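Visell Snack Box Notes

README, version 2
Last edited 15 February 2024

What this is

A set of written notes on packing and unpacking small wrapped goods in cardboard boxes, in ordinary rooms. The notes were collected at two addresses, called Himberg and Trunditz in the files after the streets they are on. There are 394 notes in all. Each one covers one box and says what went in, in what order, and how it ended up lying.

The work started from a claim that gets repeated a lot in home organizing guides: that a shallow open box sorts small packets better than a drawer or a bag. I didn't believe it when I started and I only half believe it now. Please read the notes with that in mind, because whoever writes "tidy" in a notes column has an opinion about what tidy means, and here that was me.

Files

notes.csv - one row per box
wrappers.csv - wrapper types and the short codes used for them
rooms.txt - a few lines on each room and the surface the box stood on
changes.txt - what was fixed between version 1 and version 2

Columns in notes.csv

box_id: a number from 1 to 394. The numbers follow the order of typing up, which differs from the order of packing.
site: H or T.
surface: bed, table, floor or counter.
flaps: up, folded in, or none.
wrappers: codes from wrappers.csv, separated by a space.
order: the order of packing, where it was written down. Blank in 26 rows.
settled: yes or no. See the warning below.
remarks: free text, spelling left alone.

Wrapper codes

There are 19 codes. They go by what the outside looks like and feels like, and they say nothing reliable about the contents. A crinkled packet could be chips or cough drops. Version 1 had a column for contents, and I took it out after checking it against the shopping receipts and finding too many guesses. If you need to know what was inside the packets, this is the wrong data for you.

Color is recorded as one word per packet, for the color that covers most of the outside. That is a poor fit for printed wrappers. A yellow packet with an orange patch goes down as yellow, and a clear packet with a printed edge goes down as clear, even when the edge is the first thing you notice. Green is the worst offender. It covers everything from lime to bottle green.

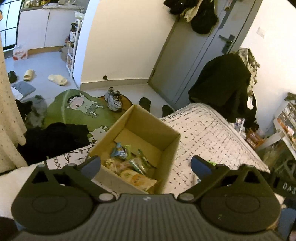 The "settled" column was meant to say whether the packets stayed put once the box was full. In practice it says whether I was satisfied. Soft packets slide over each other when a box is lifted, and a box on a quilt tilts a little whenever somebody sits down nearby, so a yes on a bed and a yes on a table are different things. Don't pool them. I did in version 1 and got a very nice result that fell apart as soon as the surfaces were split.

Box sizes are missing. I measured the first few, lost patience, and then lost the paper. Most were reused shipping boxes and no two batches matched. Lund, who makes the storage guide that got me started, gives a recommended depth, but I have no way of testing it with these rows and neither do you.

What it might be good for

Checking how people put soft and stiff wrappers together in a small space. Trying out a coding scheme for packets before paying for a better one. Teaching somebody how to clean a messy spreadsheet - it is very good for that.

What it isn't good for

Any claim that boxes beat drawers. There are no drawers in the notes. Any claim about households in general, either, with two addresses and one person doing most of the writing. I would also be careful with the December rows, when the boxes were being filled for gifts and looks mattered more than finding things again.

Known problems

Rows 211 and 212 are probably the same box. I left both in.
A few remarks at Trunditz mention a lid. The boxes with lids should have been left out and some slipped through.
"Near wall" and "far wall" in the remarks depend on where the writer was standing, which wasn't recorded.
Boxes standing at an angle were sometimes described as if they were square to the bed or table, so left and right can't be trusted in those rows.

Reuse

Use it for whatever you like and say where it came from. If you publish a figure from the "settled" column, please give the surface next to it. Corrections are welcome, especially from anybody who can make sense of wrapper code 14.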